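Corrigan Street Quilters
Minutes of the January meeting, Farnska Hall, 7 p.m.

The chair opened the meeting and welcomed four new faces, which is wonderful for this time of year. Minutes of the last meeting were read and accepted with one correction: the Zendedik batting comes in queen size as well as twin.

1. Winter show

What a turnout! We had 439 visitors over the weekend, our best ever, and the guest book is full of lovely comments. The hand-quilted baby quilts got the most votes for viewers' choice, with the blue and white sampler right behind. Several people asked whether we teach beginners (see item 4).

Two things to fix for next year: the lighting in the back aisle was too dim to see the stitching, and the signs from the parking lot need to be bigger. The show group will price clip-on lamps and report back.

2. Money

Opening balance $1,128. Show income after hall rent came to $436, and the raffle basket added to that on a separate sheet, available on request. Members agreed to set aside $200 for fabric for the donation quilts. Dues are payable by the end of the month, cash or check.

3. Donation quilts

The shelter has asked for lap quilts again, and they were thrilled with the last batch. Please keep to washable cotton, no wool batting. Kits are cut and ready on the side shelf – take one home, take two! Backing fabric is still short, so if you have long pieces in your stash, dark colors especially, please bring them in.

There was a good long talk about binding. Most of us like a double-fold binding cut at two and a half inches, but a few members are getting beautiful results with a narrower cut. We will do a side-by-side demo at the next meeting, by hand and by machine.

4. Beginner class

Agreed with great excitement to run a six-week class in the spring, evenings, starting with a simple nine-patch. Members offered three spare sewing machines. Students will need their own scissors, pins and thread, and the guild will lend rotary cutters, rulers and mats. A supply list will go out with the sign-up form.
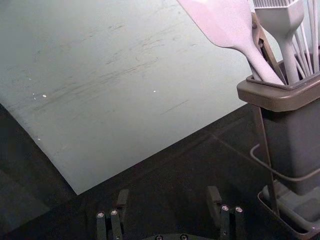

Pale gray-green sheet, scuffed and scratched, on a dark table.

We also discussed replacing some of the shared tools. Fresh blades were approved, along with one new long ruler. Mats are to be stored flat and kept out of hot cars, please!

5. Bus trip

The Skadus fabric mill trip is on if we can fill the bus. The sign-up sheet went around and came back looking healthy. Bring a bag lunch, and bring a list or you will come home with everything.

6. Show and tell

A real treat this month: a scrappy log cabin in reds, a table runner made from old shirts, and a first-ever finished quilt that got a big round of applause.

Next meeting: same place, 7 p.m. Bring binding samples and a snack to share.

Meeting closed at 8:50 p.m.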